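Section 5: Placing the corded desk telephone

Read this before you plug anything in. The Hitell box calls setup "instant." Allow longer than that, mostly for the cord.

1. Pick a flat surface with room for the handset beside the base. You will want that room sooner than you think.

2. Connect the line cord to the wall jack. Push until the clip clicks. A cord that merely looks connected is the usual cause of a "dead" phone.
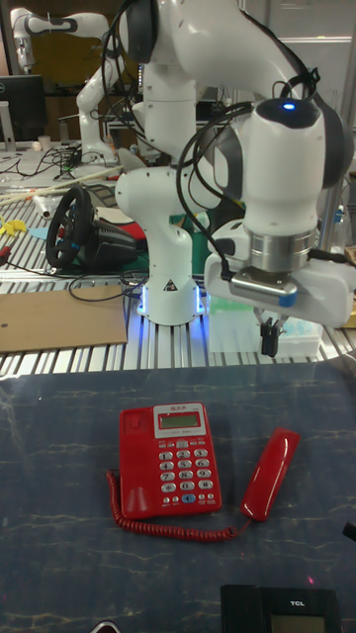

Coiled cords are sold on their stretched length, and stretched length is close to meaningless on a desk. The Drekmont replacement cord is listed at 62 inches; try it before you believe it. Lay the handset down to the right of the base, as with the red phone, and let the cord run below the keypad to reach it. If the cord drags the base toward you, the phone is too far away or the cord is too short. No setting will fix either one.

3. Lift the handset and listen for a dial tone. Wait five seconds. If you hear nothing, go back to step 2 before you blame the phone company. 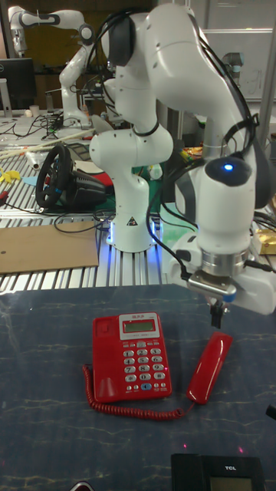 Fig. 5-1. Handset off the cradle, cord looped in front of the base.

4. Leave the handset off the cradle while you set the clock. The quick-start card says this saves time. We doubt it, but it does no harm on a line that is not expecting calls.

CAUTION: A handset left off the cradle ties up the line. Callers will get a busy signal, and the phone will do little to warn you.

5. Put the handset back. Press down lightly at both ends. A handset can look seated with one end riding high.

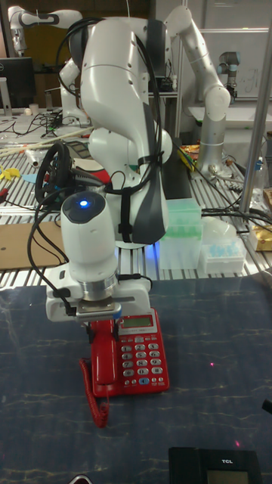

Deligiannis Office Supply / Desk Equipment Support

6. Check the cord with the handset down. Some tangling near the base is normal. To clear it, unplug the cord from the handset and let it hang until it stops turning. The Plastero untangler (part 3528) is supposed to make this unnecessary. In our opinion it slows the tangling down, roughly by a week or two.

7. Call the phone from another line. Let it ring, answer, hang up, and try once more.
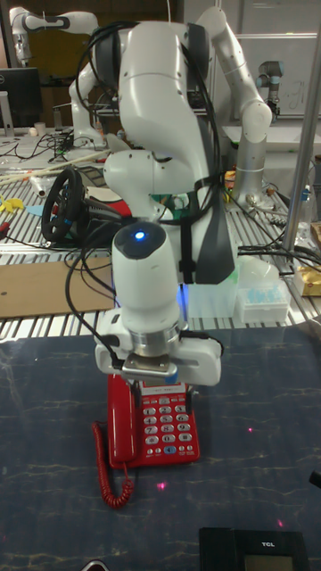 Marlow wrote in to say that step 7 is a waste of a call, and that a dial tone in step 3 already proves the line works. It proves you can call out. It says nothing about the ringer, which may be switched off. Keep step 7.

NOTE: If the ringer is on and the phone still stays silent, try it on a second jack before ordering parts.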